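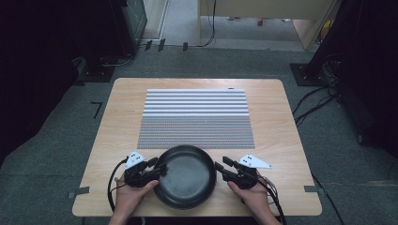
A round black frying pan on a light wooden tabletop.

Home Technique Equipment Leagues Archive Contact

How to Practice a Short Backspin Serve on Your Own

Fri 24 June
By Stamatopoulos

A short backspin serve is the first serve most league players in Jerketstead ask about, and it can be learned without a partner. You need a table, a bucket of balls, and enough space behind the end line to stand comfortably. The steps are written for a right-handed player using a regular inverted rubber on the forehand. If you are left-handed, swap the sides.

What you need

Use a full-size table with the net set at the right height. Half of a folding table with the other half tipped up will not work, as you have to see where the second bounce lands. Get as many balls as you can. A box of Drasotton practice balls is fine, and so are old ones from the club, provided they are not cracked or soft. Throw out any ball that wobbles when you spin it on the table.

Clean your rubber before you begin. A dusty sheet slides under the ball and you will think your technique is wrong. Water and a soft sponge will do. Let the rubber dry fully before playing.

Step one: spin without a table

Stand in an open part of the room, well away from the table. Loosen your grip so that the last fingers come off the handle and the racket sits mainly between thumb and index finger. Toss the ball up a little and brush under it with an open racket, almost flat to the floor, so that it travels forward a few feet and drops.

Watch what it does after it hits the floor. With no spin it keeps rolling away from you. With some spin it slows down or stops. With good spin it comes back toward your feet. Keep at this until the ball comes back most of the time, even if that takes several sessions. People tend to hurry through this part and end up with a serve that is short but has nothing on it.

Step two: make a legal toss

Get the toss right early. Rest the ball on your open, flat palm, behind the end line and above the level of the table. Hold still for a moment. Throw it up close to vertical, at least six inches, without putting spin on it with your fingers. Hit it on the way down. Keep your free arm and hand out of the space between the ball and the net once the ball is up.

Umpires at the Tovwood open tournament do call faults for a ball cupped in the fingers, and it is an annoying way to lose a point. Practice the toss by itself for a few minutes. The ball should come back down into the same hand without your having to reach for it.

Step three: bring it to the table

Stand at your backhand corner with your left foot a bit forward and your body turned sideways. Let the ball fall until it is only slightly higher than the net, then contact it low on its underside. The lower the contact, the easier it is to keep the serve from popping up.

Aim your first bounce near the middle of your own half. If the first bounce is close to your end line, the serve will run long. If it is right up against the net, the ball will either clip the tape or sit up high on the other side.

At this stage ignore placement to the left or right. You are looking for two bounces on the far half of the table. If the second bounce is past the far end line, make the stroke shorter. Slowing the stroke down also shortens the serve, but it takes the spin off, so keep the wrist quick and cut down the swing.

Step four: add a target

Lay a sheet of paper on the far side, fairly close to the net and toward the forehand corner. Serve at it until you hit it regularly, then move it to the middle, then to the backhand. A proper session for me is 200 serves, divided between those spots, with a rest when the wrist gets tired. Stop if the forearm starts to ache.

Keep a record if you are the kind of player who likes that. I logged 755 serves in November, all of them short backspin, and marked each one as good, long, high or in the net. The long ones were the biggest group by far. It took roughly 2,000 in total before I was willing to use the serve at deuce.

Common problems

The ball goes into the net. Your racket is probably too closed, or you are contacting the ball too low. Open the angle slightly and push forward a bit more.

The ball bounces high. You are hitting it too early, while it is still up around chest height. Wait longer.

There is no spin. Check the grip first. A tight fist locks the wrist, and most of the spin comes from there. Then go back to the floor exercise for ten minutes.

The spin is good in practice and disappears in matches. This is usually nerves — the arm stiffens and the swing gets longer. Take a breath, and bounce the ball on the table once or twice before setting it on your palm.

Using it in a match

Try it first in a friendly game. A good short backspin serve will usually be pushed back, so be ready to step in with a forehand topspin. Recover to your ready position as soon as the serve leaves the racket. Once it holds up for a whole evening, start mixing in a no-spin version with the same motion, contacting the ball closer to the handle and with less wrist.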